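Second arm for the bench – what to budget for, what to skip?
Forum: Small labs and workshops > Buying and planning 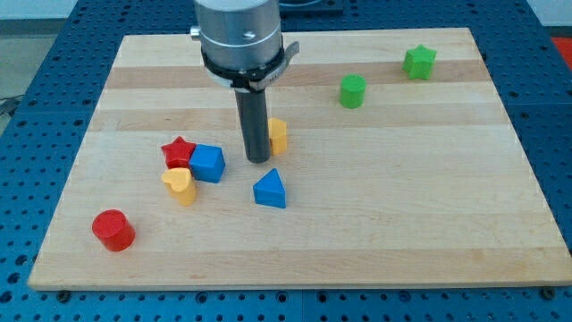

What should come out of the budget first, the arm or everything around it?
Everything around it. Price the table, fixings, tooling, guarding and training, then see what arm you can afford with what's left.

wirnivside_tech
Sun 11 September
Evening all. Trying to get a plan together for a second bench cell at our college in Wirnivside and I've got till the end of term to put a number on it. First cell does pushing and sorting, plastic shapes on a wood board bolted down to a perforated table, single rod on the end of the arm, no gripper. Works for teaching. Now they want two groups going at once.
Budget for everything except the arm is 3000. Arm comes from another pot, dont ask. Is that enough? Quote I've had from Naidoo eats nearly all of it before I've bought a single bolt.

gantry_gus
Whats in the Naidoo quote? They bundle. Table, plates, controller stand, a day on site. Ask them to split it line by line and you'll see where it goes.

wirnivside_tech
Table and legs, mounting plate, light guarding, one day install. No training. No spares.

gantry_gus
Then no, not enough. Spares is what gets you. Put 400 aside before you do anything else and pretend it isn't there.

pellworthy
Disagree a bit. 400 on spares for a teaching rig that pokes blocks around? A rod is a rod. Any lathe in the building will make you another in an afternoon. I'd spend it on a proper tool changer so group two can swap to a gripper later.

gantry_gus
And when the cable goes? Or someone drives the flange into the table? It's never the rod.

pellworthy
Fair on cables. Still think the changer is better value over a few years.

Naledi Coetzee
We run four of these at Dretatbridge so here's what I'd do, in the order I'd spend.
Table first. Get the same hole pattern as your existing one or you'll regret it every week. We have two that don't match and every fixture has to be made twice.
Then the work surface. Solid wood board is fine, cheap, easy to sand when it gets scruffy. Buy two the same and drill them together.
Then guarding, whatever your safety person signs off. Talk to them BEFORE you order, ours turned down the first lot.
Camera mount and lighting after that. People always leave lighting off the list. Blinds too if you've got big windows.
Blocks and bits last, they cost next to nothing.

wirnivside_tech
Really helpful thanks Naledi. Didnt have lighting on the list at all. Windows all down one side here so thats going to hurt.
Any reason not to buy the table from Lomari instead of Naidoo? Cheaper by 20 per cent and looks the same on paper.

Naledi Coetzee
Lead time. We waited 90 days for ours. Nice table when it came, no complaints, but plan round it. And check the hole pattern with them in writing, the catalogue page was out of date when we ordered.

tubs_of_swarf
Lomari were fine for us, three weeks door to door. Might depend on size.

Naledi Coetzee
Could be. Ours was the big one.

pellworthy
Can I ask the rude question – do you need a second cell? Two groups on one arm with a booking sheet costs nothing. We did a year like that.

wirnivside_tech
Tried it last year. Group one leaves the board set up how they want it, group two clears it off, group one comes back and starts again. Lost most of the afternoon to resetting.

pellworthy
Swap the board then. Two boards, dowels in the table, lift one off and drop the other on. Blocks stay in a labelled tray with a photo of the starting layout. Costs you a plank.

gantry_gus
Thats not bad for a stopgap but they'll still be queuing for the arm. If the arm money is there now take it, it won't be there next year.

tubs_of_swarf
^ this. Use it or lose it. Never seen an underspend come back.

pellworthy
Buying kit because the money might vanish is how we ended up with a cell under a dust sheet. Just saying.

wirnivside_tech
Both fair. Think where I've got to is:
- get Naidoo to split the quote, drop the install day, we can bolt a table together ourselves
- Lomari quote for table only, hole pattern confirmed by email
- 400 held back for cables and spares
- lighting and blinds as their own line
- tool changer goes on next years wish list, sorry pellworthy
- second board now for the existing cell, can do that this week

Naledi Coetzee
Looks sensible. One thing, keep the install day if your floor isn't level. Ours wasn't and we spent ages shimming legs. And put training in somewhere, even if it's just cover for whoever's learning it.

wirnivside_tech
Floor is terrible. OK install day back in. Will post the split quote when it lands.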